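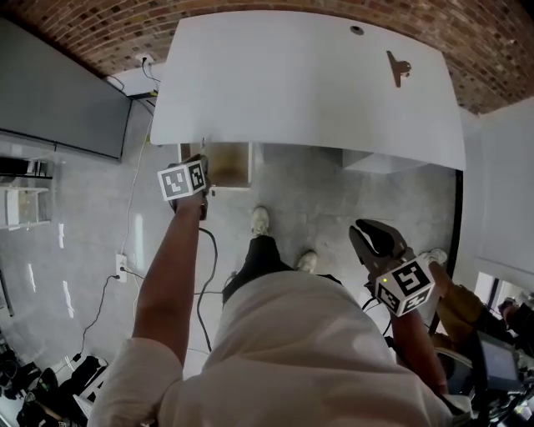 4.3 Checking the hand-held grippers before a session

Carry out this check each time the Tarka station is switched on, and again after any marker cube has been removed or replaced. Both grippers must be connected and the head camera must be running.

1. Stand facing the table with one gripper in each hand. Keep both cables clear of your feet.

2. Look at the marker cube on each gripper. The printed faces must be clean and flat, with no lifted corners. Wipe them with a dry cloth only.

3. Try to turn each cube with your fingers. If it moves at all, tighten the fixing screw and repeat the calibration in section 4.2.

4. Check that the indicator light on each gripper is green. If it is flashing, wait for it to settle before you go on.

5. Open and close the jaws fully 6 times. The width shown in Hiso should reach 95 when open and return to zero when closed.

6. Raise the left gripper to table height and hold it still, then do the same with the right. Hiso marks each cube as found or lost.

7. Lower both grippers to your sides and bring them back up. Tracking should pick up again without a restart.

Note: Long or loose sleeves can cover a cube when you reach across your body. Roll them up if Hiso keeps losing one side.

Caution: Do not pull a gripper by its cable or let it hang from it. The connector is not made to carry the weight.

If a cube stays lost, clean the camera lens and repeat step 6. Error 114 means the left and right grippers have been swapped at the hub – unplug both, change them over and start again from step 4. For error 418, replace the cable before using the gripper again.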